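Search this site Go

Manipulation stream: bench report

The manipulation stream of the Parngate Robotics Club closed its summer block in February with both arms running from a single controller. Members who joined for the wheeled stream have asked what the bench group has been doing, so the current state of the work is set out below.

The task set is called Losar. It consists of short tabletop jobs using household items: bowls, a slatted wooden bench, a potted cactus. An operator drives the two arms through a job, the joint positions and camera feeds are logged together, and the log is later used to train a policy that attempts the same job unassisted. Bowls were chosen in different colours so that a written instruction can refer to one of them without ambiguity. The cactus is an obstacle and is not to be touched in any of the present jobs.

Logging runs through Solanki, the recording software written by last year's senior students. It was rewritten over the summer to timestamp at the controller. The old version stamped on arrival at the desktop machine, and the lag between arm and camera drifted over a long session. Logs made under the old version have been kept but are excluded from training.

At the end of the block the archive held 545 accepted episodes against a target of 1,080. An episode is rejected if an arm faults, if an item leaves the mat, or if the operator pauses long enough for the idle flag to trip. Most rejections came from the idle flag - the threshold was probably set too tight and will be reviewed before the next block.

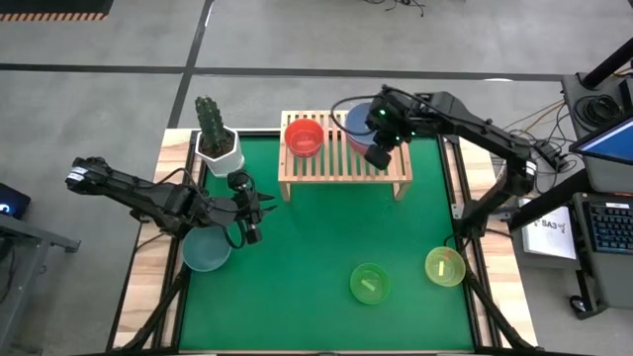 Why use two arms when most of the jobs could be done with one?

The second arm lets the group record jobs where one gripper works at the raised bench while the other stays low over the mat, and it forces the policy to learn when an arm should hold still. Single-arm episodes are still recorded as a baseline.

Translucent bowls have been the main source of trouble. The depth estimate tends to read through the wall to the surface behind, and the policy then closes the fingers too far in. Two remedies are under test: a shallower approach angle, and training on colour images alone with the depth channel dropped. Early results favour the second, although the sample is small and the comparison will be repeated once the archive is larger.

Calibration is to be done at the start of every session, including sessions that follow directly on another. The procedure is on the Drurance page of the club wiki, Drurance being the calibration and homing script. Step 3 has changed: the arms are now homed one after the other, left first, and the script will not proceed until the left arm reports ready.

Places are open for 2 more operators in the next block. No programming is required, but the safety induction must be completed first. Sign up on the sheet in the workshop.

Last updated: 2021-05-01

Comments

Is the idle threshold per arm or for the pair? If it's per arm that would explain my rejections, as I tend to park one while I line up the other.

Per arm at present. It will be changed to the pair.

We had the same depth problem with clear containers in the sorting project. Matte tape on the rim helped a bit, but then the policy went looking for the tape.

Can the old Solanki logs be re-stamped? Seems a waste to leave them sitting there.

Any chance of an evening session for those of us with day classes?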